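Bratari 桌面收纳记录集:数据说明

本文件随数据一起发布,说明记录里有哪些物品、做了哪些整理活动、文件怎么放、标注怎么读。最后更新:01/11/2023。

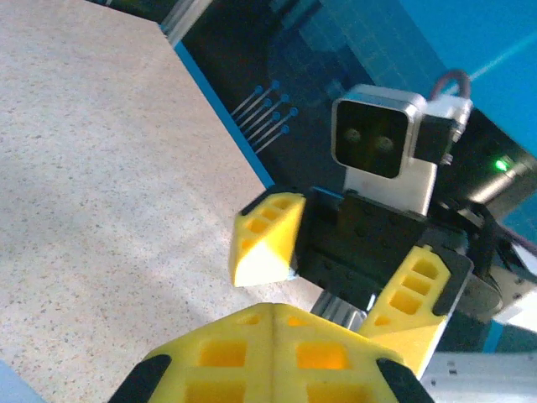 概述

Bratari 收集的是日常桌面上的收纳活动:把餐具归位,把文具收进笔筒,把叠好的毛巾放进盒子,把散开的小件按类别分开。全部记录在 Cullbridge 的一个房间里完成,使用同一张米色带斑点的台面。

当前版本共有 3,827 条记录,总时长约 780 分钟,涉及 18 类物品和 9 项任务。每条记录对应一次从摆放到收好的过程,中途放弃的也保留,并在状态字段里注明。

这份数据适合研究物品归类、容器选择、摆放顺序和整理完成度的判断。如果只关心单个物品的外观,建议换用专门的物体图像集,本集里很多物品有遮挡,正面完整的画面不多。

物品清单

下面是标注中使用的全部物品类别,名称与标签文件一致。

餐具类:碗、盘子、马克杯、勺子、叉子、保鲜盒。
文具类:圆珠笔、橡皮、胶带卷、便签本、长尾夹、剪刀。
织物类:方巾、袜子、杯垫。
杂项类:干电池、钥匙、药盒。

剪刀全部为儿童用圆头款。药盒是空盒,药名和批号已用白色贴纸遮住。钥匙是五金店买来的未开齿坯件,不对应任何门锁。

同一类别下有不同颜色和大小的实物。标签只写到类别,不写具体是哪一只。早期版本曾给每只碗单独编号,后来发现标注员之间很难对齐,便合并了。需要区分实物的使用者可以参考附带的实物登记表,里面有每件物品的颜色、最长边尺寸和购入批次,但登记表与记录之间没有逐条对应关系。

容器

容器单独标注,不计入上面的物品类别。主要用到 Usto 的浅托盘和带盖收纳盒,另有笔筒、抽屉分隔格和一只布面小筐。

Usto 浅托盘有两种深度,标签里统一写作“托盘”。带盖收纳盒在部分任务中不用盖子,此时仍写作“收纳盒”,由“盖子状态”字段说明是合上、打开还是未使用。抽屉分隔格放在台面上使用,没有装进抽屉。

任务说明

一、餐具归位
碗叠在一起,盘子叠在一起,勺子和叉子放进同一只托盘。碗和盘子的先后不作要求。

二、杯子与杯垫
每只马克杯下面垫一块杯垫。杯垫多于杯子时,多出的叠放在台面右侧。杯把朝向不限。

三、文具入筒
圆珠笔和剪刀进笔筒,其余文具留在台面上排成一行。圆珠笔笔尖朝下。

四、小件分格
长尾夹、橡皮、干电池和钥匙分别放进不同的分隔格。格子与物品的对应关系由第一件放入的物品决定,之后同类物品跟着放。

五、毛巾装盒
方巾先对折再对折,放入收纳盒。折边朝哪一侧不计入评分。

六、袜子配对
同色袜子放在一起,卷好后放入布面小筐。单只的袜子平放在筐外。

七、保鲜盒配盖
盒与盖按大小配对,盖好后由大到小叠放。盖子没有扣紧但位置正确的,记为“基本完成”。

八、药盒与便签
药盒竖着排进托盘,便签本放在托盘旁边。药盒的贴纸一面朝前。

九、混合清台
从各类物品中抽取若干件随意摆放,再按以上规则全部收好。这一项时间最长,中断也最多。

各任务的记录数并不均衡。餐具归位和小件分格偏多,袜子配对偏少。做整体统计时请先按任务分组,直接平均会让餐具类的结果占比过大。

初始摆放

每条记录开始前,物品按摆放卡放到台面上。摆放卡只规定大致区域(左、中、右、远、近)和是否允许叠压,不规定角度。因此同一张卡对应的多条记录,起始画面会有差别。

左右均以站在台面近侧的人为准。有些画面取自靠近台面的位置,画面左右与这里的左右可能不一致,请以“视点”字段换算,不要直接按像素位置判断区域。

照明

房间有顶灯和一扇朝北的窗。窗帘没有固定要求,台面亮度因此不均匀,同一块台面在一条记录内也可能出现较亮的带状区域。我们没有做亮度校正,原样保留。

台面的斑点在低分辨率下容易与橡皮屑、线头混淆。标注时只看清单内的物品,台面花纹和零碎杂质一律不标。

文件结构

数据按任务分为九个目录,每个目录下有三部分:

画面:按记录编号存放,一条记录一个子目录。
标签:纯文本表格,逗号分隔,编码为 UTF-8。
摆放卡:本任务使用的卡片扫描件及文字版。

根目录另有实物登记表、容器登记表、划分文件和本说明。编号不连续属于正常情况,缺号是核对时删去的记录。

主要字段

记录编号:整数,全集唯一。
任务:任务名称,与上文一致。
摆放卡:卡片编号。同一任务内唯一,跨任务可能重复。
视点:画面取自台面的哪一侧,以及是远景还是近景。
物品列表:开始时台面上的物品类别,以分号隔开,同类多件重复写出。
容器列表:写法同上。
盖子状态:合上、打开、未使用。没有收纳盒的任务留空。
状态:完成、基本完成、未完成、放弃。
备注:自由文本,多数为空。

“未完成”指时间用完时仍有物品不在规定位置。“放弃”指过程中主动停止,例如物品掉到地上。掉落之后捡回并继续的,按最终结果填写状态,并在备注中写“有掉落”。

标注

标注由 Suominen 完成,每条记录由两名标注员分别填写状态和物品列表,不一致时由第三人裁定。裁定前的两份原始结果没有随本版发布。

分歧主要集中在两处。一是方巾是否算折好,边缘错开多少可以接受,各人看法不同,后来统一为“放入盒中后没有布边搭在盒外”即可。二是便签本与托盘的距离,“旁边”最终定为同一侧且没有其他物品隔开。规则统一之前标过的记录已按新规则复核。

物品列表中,叠在下层完全看不见的碗和盘子仍然计入,依据是摆放卡。只用画面训练计数模型时请留意,标签数量可能多于画面里能看到的数量。

数据划分

提供训练、验证、测试三份划分。划分以摆放卡为单位,同一张卡的记录不会同时出现在两份里。实物没有按划分隔开,同一只马克杯在训练和测试中都可能出现。

如需自行重新划分,请同样以摆放卡为单位。按单条记录随机抽取,会让起始布局高度相近的样本落到两边。

已知问题

勺子和叉子叠放时,标签偶有互换,主要出现在餐具归位的早期记录中。

部分保鲜盒的盖子是透明的,在浅色台面上轮廓不清,盖子状态以标注员看过整条记录后的判断为准,单看一个画面未必能得出同样的结论。

五月的一批记录里,布面小筐换过一次,新筐略高,登记表中两只都有,标签没有区分。

备注字段的用词没有统一,“掉落”“掉地”“落地”都出现过。检索时请一并考虑。

隐私

物品上没有姓名、地址或电话。便签本均为空白页。录入时发现带有手写内容的记录已整条删除。画面不配声音。

使用与引用

数据可用于研究和教学。再次发布时请保留本说明,并注明版本日期。修改过标签的,请在文件名中加以区分,避免与原版混用。

引用时写明“Bratari 桌面收纳记录集”及所用任务名称即可。发现标签错误,请提供记录编号、字段名和建议值,更正会随下一版一起放出,已发布的版本不再改动。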